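Food and Kitchen Science > Ages 8 to 11

Why Is Ketchup So Slow to Pour?
Pirbridge Museum Learning Pages

Print this page | E-mail this page

Water leaves a glass as soon as the glass is tipped. Ketchup often stays where it is, and then a great deal of it comes out at once. Scientists who study how things flow have a name for this behavior. They call it shear thinning.

Ketchup is made mostly of tomatoes, vinegar, sugar and salt. Tiny bits of tomato float in the liquid and tangle together. When ketchup is left alone, the tangle holds it in place almost like a solid. A push, a shake or a squeeze pulls the bits apart, and the ketchup becomes thinner and starts to run.
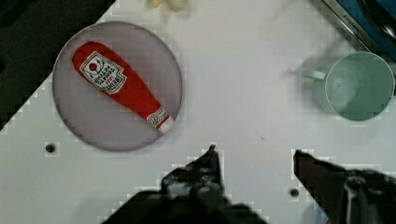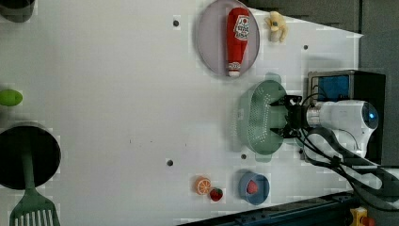

A red bottle on a round plate.

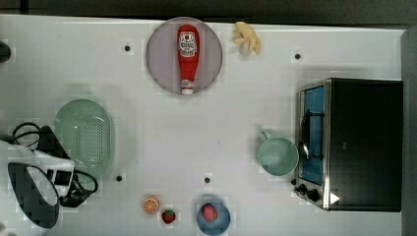
Grollow wrote to the Learning Pages to ask whether honey does the same thing, as it also pours slowly. Honey is thick, but stirring does not make it much thinner. Warming it does. Paint is closer to ketchup: it spreads easily under a brush and then stays on the wall.

Try it with an adult
Put 2 spoonfuls of ketchup in a small bowl. Tilt the bowl gently and watch the ketchup. Stir it quickly 100 times, then tilt the bowl again. Write down any change.

Word to know
Viscosity: how strongly a liquid resists flowing.

Related pages
Why Does Bread Rise?
What Makes Vinegar Sour?
How Salt Melts Ice
The Scanlon Kitchen Gallery: Plan a Class Visit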